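3.2 Collecting demonstrations in real kitchens

We wanted our table-clearing policy to learn from the kind of mess people leave after a snack, so we skipped the lab bench and took the hand-held gripper into ordinary homes. The whole Tolliter set has 292 demonstrations, and every one of them was recorded by a person holding the gripper and doing the chore at their own pace. I'll admit we argued a fair bit about whether to tidy the tables first. We left them alone.
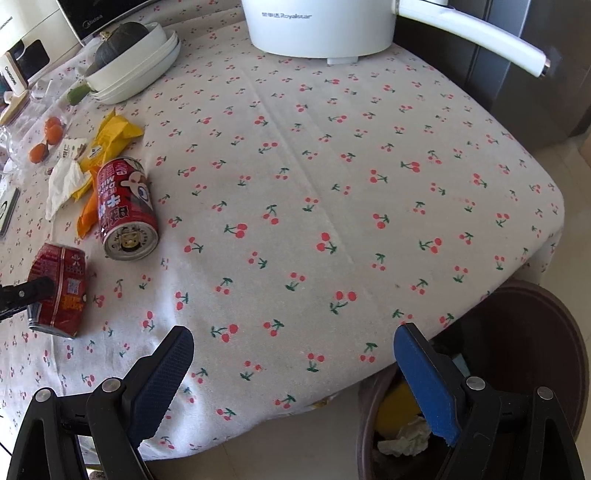 Our labels split objects into "keep" and "discard", and that split is where most of the head-scratching came in. Colour is a poor guide. The red cans share a tablecloth with printed red cherries, and an early version of the detector (the Claden baseline, trained on plain backgrounds) kept proposing grasps on the cherries! Shape isn't much better – one can on that table is crushed and dented, and the snack wrappers are soft things with no fixed outline at all. We ended up labelling each object by what the operator did with it, which cost us a few extra evenings but gave much cleaner targets.

For training we used 85 per cent of the demonstrations and held back the rest. Each grasp was trimmed to a window of 42 time steps centred on finger contact, and I'd suggest anyone repeating this start there. Longer windows mostly added wandering.

Soft packaging got its own subset, which we call Doucette. The fingers need to press hard enough to hold a carton upright without squashing it, and the rubber pads forgive a lot of small errors in angle. Some 70 of the demonstrations fall in this group.

Figure 4. Pillow-style milk carton held between the finger pads, with the table to the left.

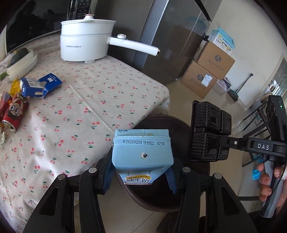

3.3 Training the Teltine policy

We kept the network small on purpose, as we wanted to retrain it overnight on a single machine. The inputs are the gripper camera view and the finger opening, and the output is a short run of relative motions.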